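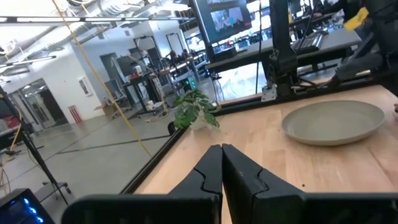 Why does the Dreder thermostat show the right temperature but leave the heat off overnight?
The night setback is being read in the wrong units after firmware 2.2, so the thermostat thinks the house is already warm enough and never calls for heat. Set the units again by hand, save, and restart the unit.

Ticket 435
Product: Dreder wall thermostat, two-wire model
Hub: Skimton
Status: Closed, fix confirmed by customer
Opened: Saturday, June 25, 2022

Customer report

Thermostat was installed in February and ran without trouble until the last update. Since then the house is cold in the morning. The screen shows the room temperature correctly and the schedule looks normal. Turning the dial up by hand starts the boiler right away. Customer is at high elevation and still uses heat at night in summer. Batteries were replaced before the ticket was opened. No change.

Customer also asked if the Rirnlow boiler could be at fault. It has its own display and shows no error code.

Checks, first reply

Asked the customer to do the following and write back:

1. Hold the dial for five seconds and read the firmware number from the last line of the menu.
2. Open the schedule and write down the night setting exactly as shown, with the letter after it.
3. Take the faceplate off and make sure both wires are tight under their screws. Turn off power to the boiler first.
4. Tell us if the hub was restarted after the update.

Customer reply

Firmware is 2.2. Night setting reads 62 with no letter after it. Day setting reads 68 F. Wires are tight. Hub was not restarted, only the thermostat.

Support notes

The missing letter is the important part. On a working unit every setting has an F or a C after it. When the letter is gone, the unit has lost the units tag for that one entry and falls back to its factory default, which is C. The next step is supposed to be an error for a value out of range. Instead the value gets cut down to the lowest allowed setting and the heat stays off. The screen keeps showing the number the customer typed in, so the schedule looks fine.

The boiler is ruled out. It fires when called by hand, and the log pulled from the hub has no call for heat at all between the evening and morning entries. If the thermostat had asked and the boiler had not answered, there would be a line for each try.

Fix, first attempt

Told customer to restart the hub and send the schedule again from the app. The letter came back on the screen for one night and the heat ran. The next night it was gone again. Customer reopened the ticket and was not happy about it, fair enough. The app was pushing its own stored copy of the schedule at midnight, and that copy had the same missing tag.

Fix, second attempt

Sent these steps:

1. In the Skimton app, turn off schedule sync for the thermostat. It is under Devices, then Heating, then the second page.
2. On the thermostat, go to Settings, Units. Choose C and save. Then choose F and save. Choosing F when it already says F does nothing — it has to be changed and changed back.
3. Delete the night entry and make a new one. Editing the old one keeps the fault.
4. Check that the new entry shows F.
5. Take the batteries out, wait two minutes, put them back.
6. In the app, delete the old schedule and choose Import from device.
7. Turn sync back on.

Customer had trouble with step 6. Import from device is grayed out until the app has been closed fully and opened again. Added that to the saved reply.

Customer reply

Heat came on overnight, two nights running. Letter is still on the screen. Customer asks if this will come back with the next update.

Answer sent

It can, if the next update is installed while sync is on. Until a corrected version is out, turn sync off before updating and look at the letters afterward. We can't give a date for the corrected version.

Related question from the same customer

The low battery mark stayed on the screen after new batteries went in. This is a separate matter. The mark clears after 200 minutes of running and does not mean the new batteries are bad. If it is still there the next day, open a new ticket so it doesn't get lost in this one.

Internal

Same pattern seen on the Ansari hub, so the fault is on the thermostat side and the Skimton people don't need to be chased. On Ansari the sync switch is called Mirror schedule and Import from device is called Read back. Steps are otherwise the same.

Saved reply updated. Link this ticket to any new report that has "heat off at night" and firmware 2.2. Ask for the letter first — it saves a round of messages.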